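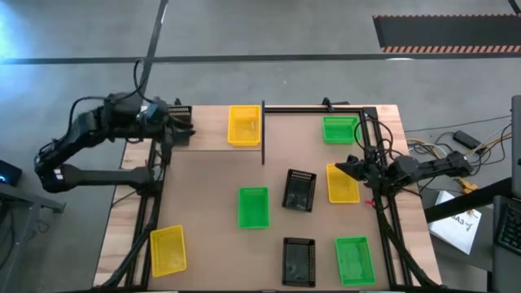
Birgit Eichhorn asks, in a comment left on the previous version of this section, why the guide has you mix the basket colors before every episode when the policy is only ever told to sort by color. Her group had been starting each demonstration from the same tidy layout and getting good numbers. The short answer is in 4.3. With a fixed start the policy learns where the arms should go and pays very little attention to color, and the good numbers disappear when a basket starts in a new spot. The steps below have been rewritten to make the order of work clearer.

4. Recording demonstrations for the two-arm basket task

This section covers recording with the Tivport controller and two follower arms mounted on opposite sides of the table. It assumes that you have finished the arm calibration in section 3 and that both arms pass the reach check. If you moved the table or loosened any part of the frame after calibration, go back and repeat section 3 first.

4.1 What you need

Nine mesh baskets, three each of yellow, green and black
The divider panel
The current layout list (see 4.3)
Two trained operators, or one operator and one person at the stop button
At least 70 GB of free space on the recording computer

Baskets must be empty. Loaded baskets shift their weight when the gripper closes, and the force limits in the default profile are not set for that.

4.2 Preparing the table

1. Press the stop button before reaching over the table. Wait until the controller shows HOLD for both arms.

2. Clear everything off the tabletop except the divider.

3. Check that the divider stands upright and does not rock when touched. If it does, tighten it at the foot. Do not tape it to the wood.

4. Run a hand along each arm cable from the base to the gripper. The cable should have enough slack for the arm to reach its far limit. It should not be able to drop under a link.

5. Wipe the tabletop. Dust from the mesh collects near the middle and makes the baskets slide farther than they should when pushed.

6. Release the stop button and send both arms to their rest poses.

CAUTION: The two arms share the middle of the table. The controller slows them when the grippers come close to each other, but it does not know where the divider is. An arm driven into the divider will keep pushing until the force limit trips.

CAUTION: Keep feet and chair wheels off the cables on the floor. A pulled power lead drops the arm.

4.3 Setting the start layout

The method tested here trains one policy for both arms from mixed start layouts. The earlier method, which we called fixed start, used a single layout for all demonstrations. Mixed start takes longer to record and is the one we now recommend.

1. Open the layout list and find the next unused line. Each line gives a zone and a rough angle for every basket.

2. Press the stop button and wait for HOLD.

3. Place the baskets by hand. Match the zone and color exactly. The angle only needs to be close.

4. Leave a finger's width or more between any basket and the divider. Closer than that, the gripper cannot get its outer finger down.

5. Step back behind the floor line, release the stop button and press CHECK LAYOUT. The controller compares the table camera view with the list and shows a green or red mark for each basket.

6. Fix anything marked red and check again. If a basket still shows red after two tries, look at the lighting. Strong daylight on the tabletop can wash out the yellow.

Note: Do not make up layouts as you go. Leonie Rathjen compared hand-made layouts with listed ones and found that operators put the first basket near their own arm most of the time, and hardly ever placed two baskets of the same color side by side. The list was drawn up to get around this.

Note: A layout may be used again by a different operator. Mark the line with your initials both times.

4.4 Recording an episode

1. Enter the target color order. This is the order in which the colors are to be moved, and it is stored with the episode.

2. Both operators take hold of the leader arms and say "ready."

3. Press RECORD. Wait for the tone before moving.

4. Pick up the first basket by its rim. Close the gripper slowly and stop when the rim stops moving. The mesh bends if squeezed, and a bent basket has to be taken out of the set.

5. Lift clear of the neighboring baskets before moving sideways.

6. Set the basket down flat in its goal zone, open the gripper fully, and move up before moving away.

7. Repeat until all baskets of the first color are in place, then go on to the next color. Either arm may move any basket it can reach. Do not agree on a split beforehand.

8. Return both arms to rest and press STOP RECORDING.

If a basket tips over, carry on and set it upright with the arm if you can. These recoveries are worth keeping. If it falls off the table, press the stop button, end the episode and mark it DROPPED. Never catch a falling basket by hand while the arms are live.

Leave short pauses in. Long ones – more than a few seconds with both arms still – should be flagged so that they can be trimmed later. Fixed-start policies trained on untrimmed pauses would sometimes stop over a basket and stay there.

4.5 Checking and saving

1. Play the episode back at double speed and watch both wrist views.

2. Confirm that the color order on screen matches what was done. Wrong labels do more harm than missing episodes. If in doubt, delete.

3. Choose KEEP, KEEP WITH FLAG or DELETE.

4. After every tenth episode, run the joint offset test from section 3.6. If either arm fails, discard the episodes recorded after the last passed test.

4.6 How much to record

The mixed-start set used for the results below has 1,600 kept episodes, recorded at the Ekley and Piststead benches. You do not need that many to begin. A first training run is useful with around 100, enough to show whether the grippers close at the right height and whether the labels are being read correctly. Do not judge color sorting at that stage.

4.7 Results to compare against

Both policies were tested on layouts that had not been used in training, with the same baskets and the same arms. An episode counted as a success only if every basket ended in the right zone and upright.

Mixed start: 70 percent of test episodes
Fixed start: 2 percent of test episodes

On its own training layout the fixed-start policy did slightly better than mixed start, and it was quicker. That is the case Birgit's group was measuring. Anyone who wants to repeat the comparison should test on both kinds of layout and report them separately.

Most of the remaining mixed-start failures happened next to the divider. The usual pattern was that one arm reached for a basket on the other arm's side, slowed down near the other gripper, and let go early. The Watkins build of the controller handles the slowdown differently and may change this. It has not been tested with this task.

4.8 Shutting down

1. Send both arms to rest and press the stop button.

2. Switch off the left arm, then the right arm, then the controller.

3. Stack the baskets by color and set bent ones aside.

4. Copy the episodes to the shared drive before closing the recording program. Unsaved flags are lost when it closes.

Continue with section 5 to trim pauses and build the training set.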